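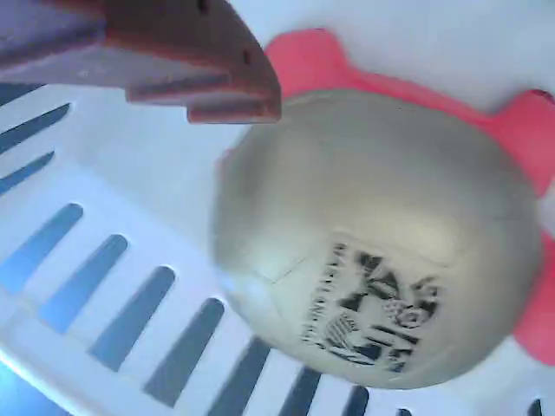 Moin zusammen,

zur Freigabe der Eingangsrechnungen: Wir haben inzwischen 67 Varianten eines Ablaufs, der laut Diagramm genau eine hat. Der Bot hält sich tapfer an die Variante, die Tadeo ihm im Juli beigebracht hat, und wirft den Rest in die Klärung. Dort liegt er dann wie die große graubeige Kugel in der korallenrosa Halterung: rund, leicht glänzend und ohne Griff.

Peninah Shirima schrieb:
> Können wir die Klärfälle nicht einfach auch vom Bot
> bearbeiten lassen? Bei Olivares läuft das angeblich
> mit 98 Prozent Dunkelverarbeitung. Ich hätte gern bis
> Monatsende eine Schätzung.

Können wir, Peninah. Dann klärt der Bot mit sich selbst, warum er nicht weiterkommt, und beide Seiten werden sich zügig einig. Zu Olivares: Dort zählt auch als dunkel verarbeitet, was ungelesen abgelehnt wird.

Mein Vorschlag: Nokuthula zieht die Protokolle aus Cleltness, wir streichen alle Varianten mit weniger als 7 Vorgängen im Jahr und zeichnen den Rest neu. Danach reden wir über Automatisierung. Die Schätzung bis dahin: mehr als 80 Stunden, davon die Hälfte Besprechungen.

Wer Einwände hat, bitte an die Liste und nicht wieder als Kommentar ins Diagramm.

Gruß
Karabo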